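Brandier two-finger gripper kit with the simulation add-on, one buyer's review

Magdy Ait Brahim, July 2024

Writing this fast between two meetings, so excuse the typing. We're a small shop, we do kitchen and pantry handling trials for Josto, and I had a budget line for one gripper and whatever software went with it. Bought the Brandier in May. Paid 3132 with the sim license in. My limit was 3000. More on that below.

Short version: good gripper, great sim package, annoying invoice.

What I compared it to

Pitton and Siriwardena. Pitton cheaper up front but no simulation model at all, you build your own or you go without. Siriwardena had a model, nice one, but the license is per seat and we are 7 people. Did the math on the back of the quote. No.

Brandier gives you one license for the site. That decided it, pretty much. If you're a team of one or 2 the Siriwardena might come out ahead, get both quotes.

Setting up

Hardware took a morning. Cable is too short, order the longer one with the kit or you pay shipping twice (I did). Sim took most of a day, mainly because the installer wants its own folder and doesnt say so anywhere until page whatever of the manual. Support answered the same afternoon. Fine.

The simulation side

Why I'd tell you to spend the money. We planned the whole first round of purchases off it. Which fingers, which pads, do we need the wide stroke or not. All on screen before a single part got ordered. You load a counter, dump household stuff on it as messy as you like, put the gripper over something and see what you've got to work with on each side. Paper towels were on our list from the start, big and round and a pain to get next to when there's other stuff crowding in.

The scenes are cluttered and I mean that as praise. Tomato, phone, salt shaker lying on its side, roll standing up in the middle of it with a finger on either side. Closer to a real kitchen than the bare test table I was working from last year. 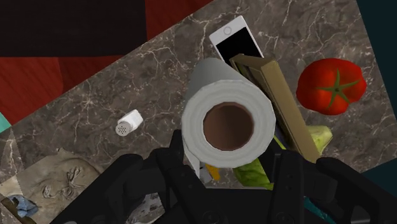
What I'd budget for

Gripper and base license, obviously. Then the long cable. Then spare fingertips, buy them with the first order, the single-pack price is silly. Then a decent graphics card if your office machines are old like ours. Sim opens without one but you'll be waiting on every view change. And put in staff time! I left that off my sheet completely and had to go back and explain a lost week.

Training is extra and you can skip it. Read the manual, call support.

What I didn't like

The invoice. Quote said one thing, then a handling fee and a license activation fee turned up at the end, and that's how I went 132 over. Ask for every fee in writing before you sign. They were polite about it, didn't budge.

Object library is good on produce and smal household things, thin on packaging. Josto wants pouches and trays and I'm having to make those myself. Also no way to share a saved scene with somebody outside the license, so our client gets screenshots.

Manual needs an index.

Would I buy again

Yes, at that price and with the site license. I've already put a second gripper in next year's plan, no second license needed. If they move to per seat pricing I'd go back and look at Pitton again.

Four stars. Would be more if the quote had been the bill.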